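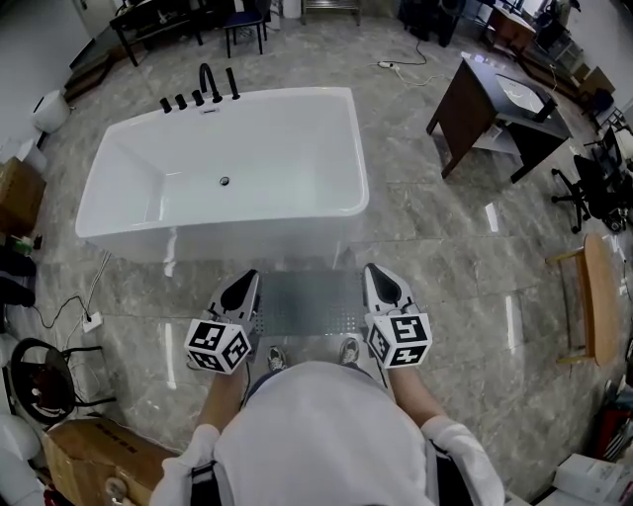 **kdhillon_rig**
Left gripper on our handheld pair is drifting again. Pose from the cube tracks fine for a while, then the fingertips end up off from where the model says they are. Right one is solid. Same firmware, same cable length, same everything. This is the bathroom set at Sutley – glossy tub, polished marble floor, reflections all over – and I'm holding the perforated plate flat between the two hands to compare sides. Left reads off by 2 mm at the tips, right is dead on. Re-ran calibration from cold, no change. Anybody seen this on the Memer hands? Want it sorted before July.

**ashraf_b**
is it the cube or the fingers. two totally different problems

check the cube mount first. grab it and twist, gently. If it moves at all thats your answer

**kdhillon_rig**
Twisted it. Doesn't move that I can feel. Screws tight.

**Lockyer_T**
"That I can feel" isn't a test. Put an indicator on it. We had one at Bamutmont that felt like a rock and still rocked under load, bracket had a hairline crack under the screw head. Couldn't see it till it was off.

Also – glossy floor. Are you sure it's not just bad detections? Black faucet, black cable, shiny marble. Lot of contrast junk in there for a marker detector to chew on.

**kdhillon_rig**
Right hand is in the same room looking at the same floor though? And the right is fine.

**Lockyer_T**
Right hand isn't at the same angle to the lights. I'd still rule it out. Take both to a matte bench and redo the plate test. Ten minutes.

**ehab.ashour**
Disagree on the reflections. When detection goes bad you get jumps and dropouts, not a steady offset. Steady 2 mm on one side = mechanical. Or somebody swapped a cube and didn't redo the offset file.

Kirsten did anyone change the cube?

**kdhillon_rig**
...checking

**ashraf_b**
lol

**Lockyer_T**
Ehab, glare along one side of a marker can absolutely pull a corner the same way every time. Seen it. Not saying it's that. Saying don't take the hand apart until you've done the bench.

**ehab.ashour**
Fine, bench first. But it's the offset file.

**kdhillon_rig**
OK so. Log says left cube was replaced at Abou Zeid before the kit shipped over. No entry for a new offset. File on the tracking PC still has the old serial in it.

Bench test on a matte mat: left still off by 2 mm. So not the floor.

**Lockyer_T**
Good, floor's out then. Happy to be wrong on that one. Still want the indicator on the bracket.

**ilham_hamdy**
I did that cube swap, sorry. The offset was done, it's on the old laptop and never got copied. Don't use it though – the hand has been shipped since, do a new one. What I do:

1. Power off. Cube screws out, wipe the seat, check for glue crumbs. The old ones leave a ridge.
2. Cube back on, screws snug in a cross pattern, then final.
3. Fingers fully closed on the pin, clamp the body to the bench. Don't hand hold it.
4. Capture 200 frames, turning the camera stand so each face of the cube gets seen, not only the top one.
5. Save under the NEW serial. Delete the old file or it will load the old one, ask me how I know.
6. Plate test again, both hands.

Residual should come out under 0.30. If it's higher start over from step 1, its nearly always the seat.

**ashraf_b**
200 is overkill, I do 30 and its fine

**ilham_hamdy**
30 is fine if all of them are good. Yours aren't always good Ashraf

**ashraf_b**
rude. fair

**kdhillon_rig**
Glue ridge, yep. Tiny one along the back edge of the seat. Scraped it with a plastic blade, wiped, cube back on. Put Trudy's indicator on the bracket while it was clamped, no movement.

Ran it. 203 frames, I overshot. Residual 0.21. Old file deleted, new serial loads on restart.

Plate test: left and right agree now. Going to leave it clamped overnight and repeat in the morning before I call it.

**ehab.ashour**
offset file :)

**Lockyer_T**
And a glue ridge. Call it a draw.

Kirsten can you put the cube serial on a label on the hand itself, inside of the grip. And stick a line in the swap log for the offset so it can't be skipped.

**kdhillon_rig**
Label's on. Log sheet I'll do tomorow.

**kdhillon_rig**
Morning check, 8:40. Same numbers both sides. Putting the pair back in use. Ilham can you wipe that old laptop or at least take the folder off it

**ilham_hamdy**
Folder's gone.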